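I gave up my season tickets in March, after 17 years in the same two seats in section 541. I said I'd write down why, mostly so I can stop explaining it at work.

The short version is the price. My pair went up by $184 last year and by a good bit more this year, and the letter that came with the renewal spent four paragraphs on the new club lounge, where I am not allowed to sit. I don't blame the team for charging what people will pay. Somebody is in my seats already, I'm sure.

The longer version is the bullpen. We had a lead after six innings in a lot of games last summer, and I saw most of those leads go. Edness can throw hard, but he falls behind every hitter he faces. Gerlach was fine until they started using him three nights in a row. By August his slider was just sitting there. Everyone in our section could call the pitching change before the manager got to the top step, and everyone could call what would happen next.

Then they traded Andberg, who was the only one of them I trusted, for a shortstop who hasn't played above Double-A. Maybe the kid turns out great. I'll be happy to be wrong about that one.
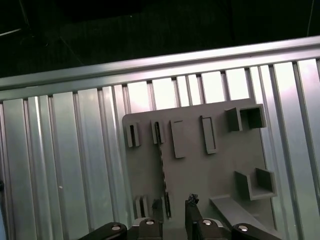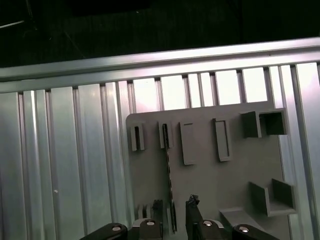
Gray panel with its brackets first, then the rail and the metal slats under it.

What I miss so far is the company. Areeba Talpur had the seats right in front of mine for most of those years, and she kept a scorebook in pencil for every game, including the blowouts. She renewed. She texts me around the fifth inning and tells me who's warming up, and I usually have the radio on anyway, so I already know.

The radio is better than I remembered. You get the count, you get the wind, and you can do the dishes. I have heard every home game so far this year, and I've been in bed before eleven after all but two of them. Parking was $30 the last time I paid it.

I still plan to go to a few games. There's a Stilano stand down the left field line that sells a sausage and pepper sandwich I think about more than I should, and the cheap seats out there aren't bad on a warm night. I'd like to catch the last home series if the price drops. If Edness comes in with a one-run lead, I'm heading for the car.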